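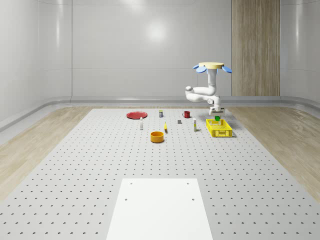 Buscamos gente para el brazo del taller de Dreltidholm (y mejor si no se lo cree)

Llevamos desde octubre con un brazo colgado del techo. Primero en simulación, ahora intentando que el de verdad se parezca. En el simulador coge cosas pequeñas y las deja en una cesta. En el banco, ya veremos. Yo firmaría por la mitad de lo que prometen los vídeos.

Qué hace falta: tres personas con algo de mano para el cableado, la calibración o el código. No pedimos título. Pedimos que quien diga «funciona» lo repita delante de los demás.

Qué haréis: montar el soporte, taladrar la placa base, medir desviaciones y lanzar tandas de 500 intentos con tazas, platos y botes corrientes. Se apuntan también los fallos. En la última tanda simulada hubo quien quiso borrarlos, y no.

Dinero: no hay sueldo. Hay 800 euros para piezas, de los que 400 ya están comprometidos en motores. La licencia de Etix la paga el taller. Quien venga desde Brostham tiene el billete cubierto; desde Lyons, lo hablamos.

Horario: a partir de las 18:30, dos tardes por semana. El local cierra a las 22:00.

Abstenerse quienes busquen un mayordomo para la cocina o una empresa que vender en primavera. Para apuntarse, dejad una nota en el tablón del taller contando algo que hayáis construido y que saliera mal.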